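January, 2 p.m.
Notebook entry, bench 2, Utelthorpe shop

Bars from the Rivera order, first look at the bin.

I went in expecting not to like the metal bin and I still don't like it much. Hivow's sheet claims the color coding means anyone can tell long from short at a glance, and that the open bin "keeps stock orderly." The first claim I'll half give them. The second one I don't believe. A bar has no reason to stay where you put it on a flat floor like that. Tip the bin, bump it, drag it across the bench, and you have pick-up sticks.

Checked the paperwork first. Lot 3662, split between red and green, red being the long ones. The sheet says 48 to a carton. It doesn't say how many of each color, and I asked for that last time too. Wrote it on the order form again in bigger letters.

Then the question of whether the paint rubs off. Gukadora says no. Their test was 60 strokes with a dry cloth, which tells me how the paint does against a cloth. Our bars get dropped on metal and slid against each other, corner first. I want a tumble test before I sign anything. Plan: weigh a few of each color, put them in the bin, shake by hand for about a minute, weigh again, look at the corners under the lamp. If the scale can't see a difference I'll look at the bin floor for color. White rag, damp, one wipe per corner of the bin, keep the rags.

Problem with that plan, noted before somebody else notes it: the floor of the bin is already scuffed and streaked. Any mark we find afterward could be old. So it either gets cleaned and photographed bare first, or we line it with paper, and if we line it we are testing paper. I lean toward cleaning. Small round dark spot on the floor, lower right, no idea what it is. Mark it on the sketch so it doesn't get blamed on the paint.

Also not sold on reading color off the inside walls. The far wall is shiny enough to throw back a brownish-red smear, and from some angles you could take that for transfer.
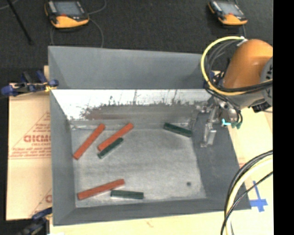 Bin with three red and three green bars, greens shorter. Smear low on the far wall is reflection.

Layout sketch goes on the next page. For the record, the bars lie at all sorts of angles, a couple of them paired up close and one green off by itself toward the far right corner. Orderly is not the word I would have used on a spec sheet.

To do:
Clean bin, photograph it bare
Find the good scale — the small one drifts
Ask Rivera whether they care about scuffs at all, or only about length
Get the color split per carton in writing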